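Children's clothes: sorting and folding before August

The children's rail at the Prirkville shop has been restocked, and the next big intake is due in August, when families clear out what has been outgrown over the summer. Last year the same drive brought in 1,773 items, most of them for under-fives, and a good part of that arrived in carrier bags with everything rolled up together. The notes in this item are for anyone at home or at the shop who is getting small clothes ready to go out.

Sort by age first, then by type. Labels in children's clothes fade quickly, so if the size can't be read, lay the garment against one you are sure of and write the size on a paper slip. Don't pin the slip on. Tuck it inside the neck.

Small garments are harder to fold than large ones. There is less cloth to hold, the sleeves are short and won't stay where they are put, and anything with a flared hem slides out at the corners. Start with the piece flat on a table, neckline away from you, and pull it straight from both sides at once before making any fold. Loud prints hide creases - run a flat palm over them. 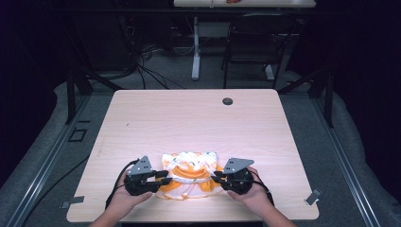
Meredith wrote in to say that folding in from both sides has never worked for her with dresses, and that she now folds them once down the middle and then up from the hem in two turns. She also asks that tops and dresses are kept in separate boxes, as she spent a whole morning at Gallulbridge pulling them apart.

Both ways are fine so long as each box is done the same way throughout. Please put no more than 15 pieces in a box and write the age range on the short end, where it shows on the shelf. Boxes can be left at Gallulbridge or Prirkville during opening hours. Coats and shoes go in separately.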